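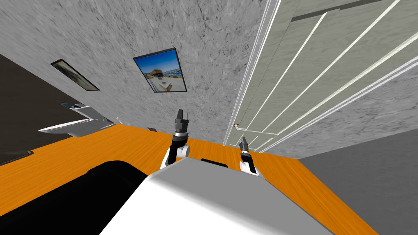 Simulated room with sink, wood-grain surface and a paneled door. Both grippers open, nothing held.

Opinion > Automation > Household Tasks

Search articles, topics, authors

The claim that machines are ready for housework usually rests on a success rate, and the success rate usually comes from a simulator. I have no objection to simulators. My objection is to the way their results are read.

Take a room of the kind rendered for these tests: a sink, a wood-grain surface, a door with a small round knob, two arms with two-fingered grippers. A person would see half a dozen chores in it without trying. Wipe the surface. Rinse something. Open the door and leave. For a machine with parallel jaws, the round knob alone is a hard problem. Two flat fingers touch a round knob along two narrow patches, and the torque needed to turn it has to pass through those patches without slip. In simulation, friction is a number somebody typed in. In a house it depends on hand cream and the age of the latch.

The Clurnness test set, which our group has used since June, contains 702 household episodes. We discarded 2 for corrupted logs and ran the remaining 700 on the Shen controller. Picking up a rigid object from a clear surface is close to solved under those conditions, and I would defend that statement in front of anyone. Wiping is fair. Anything involving a door, a cloth or running water is poor, and the water tasks are scored by arm position only. The simulator has no water in it. An arm that traces the right path above a basin gets full credit for rinsing.

That last point deserves more attention than it gets. A chore is defined by the state it leaves behind. The plate is clean or it has egg on it. Most benchmarks score motion, which is easier to log, and the reader of the summary table assumes the egg is gone.

Shop floors are a better case, and they should be discussed separately. At the Wokden plant, where I spent part of a spring on a tending cell, the machine completed 2322 load cycles between operator interventions. The parts were identical, the fixture was bolted down and the lighting never changed. Someone had spent months removing every source of variation before the arm was switched on. I count that as automation of a chore, with the labor of preparation included in the bill. No household will pay that bill, and no household holds still long enough for it to be worth paying.

Hisus and other vendors now argue that larger training sets will close the gap. They may narrow it. More data improves the choice of where to put the fingers — it does little for a gripper that cannot feel a knob begin to slip. I would spend the next budget on fingertips and on scoring the outcome, and accept lower published numbers for a few years.

My answer to the question of "yet" is therefore no for the house, and yes for the floor wherever the floor has been rebuilt around the arm. I would change the first answer on seeing one unmodified kitchen, one sink of real dishes and a week of unedited logs.

We use cookies to remember your reading preferences. Accept all | Manage settings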